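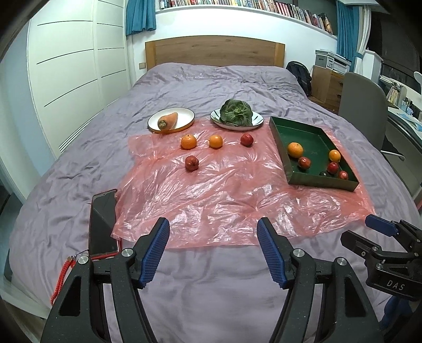 Chapter 6
Gathering Examples

A learning system knows what it has been shown, so somebody has to sit down and show it fruit. Vega Manzano, who wrote the Pruderix collection notes, budgeted a morning for 300 examples and got 11 before coffee.

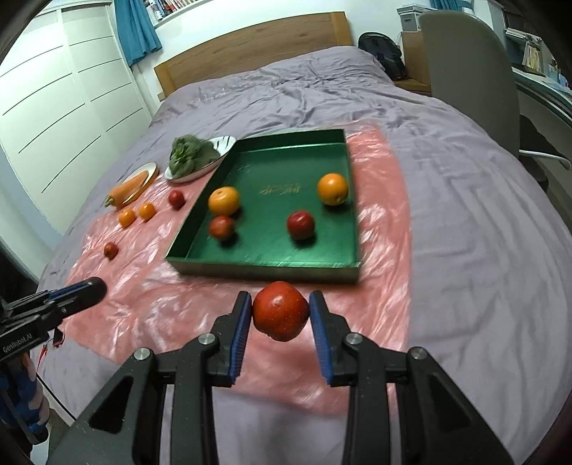

Her notes call each example an episode, a grand word for moving an apple. An episode has a start, an end and one task, and a clumsy grasp stays in if the fruit gets there.

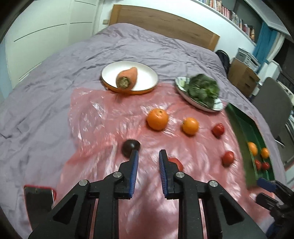
Layout matters more than beginners expect. Leave everything in one spot for 30 episodes and the system will learn the spot, with great confidence.
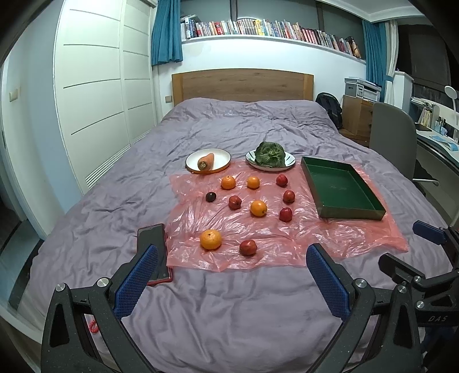
Figure 6.1. A layout with the tray empty and the fruit on the sheet.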